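Zadolley Household Words, version 2

Zadolley is a list of names for common things in the home and workshop, collected in several languages. Each entry has an English headword, one or more local names, and a short note about use. The list was started by Suha Najjar, who also keeps the spelling rules.

Contents

The file entries.tsv has 1345 rows. Of these, 1084 were checked by a second reader. Another 174 have a comment from the reader but no decision yet, and they have the mark "open" in the status column. The rest were not read a second time.

Columns: id, headword, language, local_name, note, status. The encoding is UTF-8. Empty cells are left empty, please do not fill them with a dash.

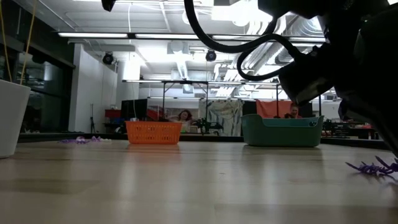
Orange plastic basket with slots, on a light wood table. Headword: basket.

Known problems

The words for basket, crate and bin are not well separated. In many homes one word covers all three, and speakers did not agree where the border is. We kept every answer. Plural forms are missing for most tools.

Changes from version 1

The notes are now in full sentences. Double rows from the Sedovik word sheets were removed. The column "region" is gone, it was filled for very few rows.

Corrections can be sent as a text file with the id and the new value. Last update: December 4, 2020.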